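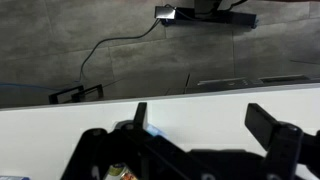
## Redach water loss study: interim report, 01/06/2024

Prepared by Torben Lenz for the Mavard fund

### Work done in this period

The survey now covers 2,718 metres of supply main in the Carkadari district, from the pumping house to the lower valve chamber. Night flow was logged at 7 points. Loggers at the two upper points were replaced after their clocks drifted, and the affected readings have been left out of the totals.

Household meters were read at 186 properties. Old meters that under-record at low flow remain the main source of error in the balance. 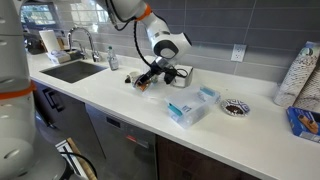 Pressure at the lower end of the district stays high overnight, when demand is least. Voß has quoted for a reducing valve with a timed setting, and the quotation falls within the sum set aside for fittings. Delivery takes 180 days from the order.

### Changes to the plan

Acoustic testing of the plastic sections gave weak signals and has been stopped. Step testing will be used on those sections, with short closures at night and written notice to residents.

### Next period

- Order the reducing valve.
- Complete step testing on the eastern branch.
- Repeat the night flow readings in December, with the new valve in service.

Spending is within budget under all headings except transport. A transfer from the acoustic testing line is requested.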